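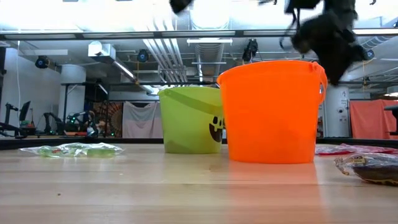

Folk Customs and the Calendar
Unit 8: House Visiting

Read this before the seminar. Bring your notes on Unit 7, as we will go back to the harvest suppers for the first few minutes.

House visiting is the general name for customs in which a group goes from door to door, performs or asks for something, and is given food, drink or money. Halloween trick-or-treating is the form most students know. Older relatives include souling, guising and wassailing.

Souling took place at the start of November. Visitors sang or said prayers for the dead and were given small cakes. Guising, known mainly from Scotland and Ireland, required a costume and usually a turn: a song, a poem or a joke. The treat was payment for the turn. In North America the performance mostly dropped out during the twentieth century, and the spoken formula took its place.

Terms to know
Disguise - covering the face or changing the voice so that neighbors can't name the visitor.
Dole - food or coins given by custom at a fixed time of year.
License - behavior allowed on one night that would be punished on another.

Reading
Kassa, chapter 2, all of it. Innes, chapter 10, only the part on guising in fishing towns.

Written work
Interview one person over 60 about a house visit they took part in or received. Ask who went, what was said at the door and what was given. Write up to two pages and hand them to Dr. Wogan at the seminar. Keep your interview notes - you will need them again for Unit 14.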